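Speaker notes: Small Figures, Big Shelves
Murkport Toy and Figure Show, side room, February 9, 2021

Opening. Wait for the door to close, it sticks. Say hello and thank Catherine Galbraith for the invitation, and for finding me a chair with arms.

Good afternoon, everybody, and what a treat it is to see so many of you who could have been out on the floor buying things. My name is Fergus McIver and I've been collecting the Iltov Raiders line ever since my aunt gave me a Marsh Sergeant with one boot missing, one December a very long time ago. I still have him. I still don't have the boot, so if anyone finds a left one in a dollar bin, please come and see me afterward.

I want to spend our time on the foot soldiers. Everyone talks about the leaders, the ones with the capes and the chrome helmets, and I do love them, but when I was a kid the figure you wanted more than one of was the plain old Iltov Drudge. You needed a crowd of them. A villain with a single henchman looks like a man who brought his cousin along.

(Hold up the Drudge. Walk him down the first row. Ask people to mind the antenna, it's the original.)

A little of the story for those who came to this fresh. In the file card that came on the back of the package, the Drudges are built under the city of Citudeck by a disgraced engineer named Mowat, who can't get anyone to work for him and so makes his own staff. They march where they're pointed. They don't retreat, they don't eat, and according to the card they can't climb stairs, a detail the comic forgot by issue 2. I've always had a soft spot for that stairs business. We used to defend the whole upstairs landing on the strength of it.

Now the versions. There are 9 that most of us agree on, and I'm not going to go through every one, because Fanni Katona has a wonderful handout at the back table and she did it better than I would. Three I do want to mention — the gray one, the swamp one, and the one with the peach-colored visor that people fight about.

The gray is the one you probably had. Soft plastic in the hands, so the grip opens up over the years and he drops his rifle. Don't glue it! Please don't glue it. A little dab of removable putty will hold it for display.

The swamp Drudge came with a backpack and a hose, and the hose is nearly always gone. If a seller shows you one with the hose looking bright and shiny, ask politely whether it's a replacement. There's nothing wrong with a replacement as long as the price says so.

The peach visor was a mail-in. The number you hear is 4,000 made, and I'd love to tell you where that comes from, but I've only ever traced it back to a letter in a fan newsletter from Gillespie Crichton, and Gillespie told me himself that he'd heard it from someone in a parking lot. Pause here, this usually gets a laugh.

Army building on a budget. Buy the broken ones. I mean it. I paid 20 dollars for a shoebox of Drudges with snapped waist bands and spent a very happy winter putting new elastic in them. Cauã Assunção taught me to do it over a baking tray so that the tiny hooks don't roll into the carpet, and I've lost very few since (well, fewer).
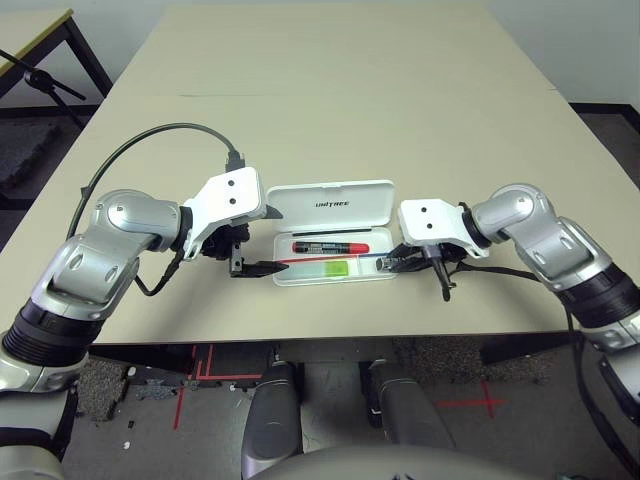
Should you mix reissues in with the originals? I do, and I put them at the back of the formation, where the slightly brighter gray reads as distance.

Mention marking the reissues with a pencil dot inside the battery hatch, so your family can tell them apart someday. Somebody will ask about heat. Keep them off the shelf over the radiator, that soft plastic leans and then it stays leaning.

If there's time, tell the one about the Mowat figure in the aquarium. If Catherine is waving from the door, skip it and go straight to questions.

Close. Thank Fanni for the handout and Cauã for the elastic. Remind people that the swap table is open until the hall shuts, and that the box by my chair is spare rifles, free to anybody whose Drudge has come without one. Collect the Drudge from the front row before sitting down.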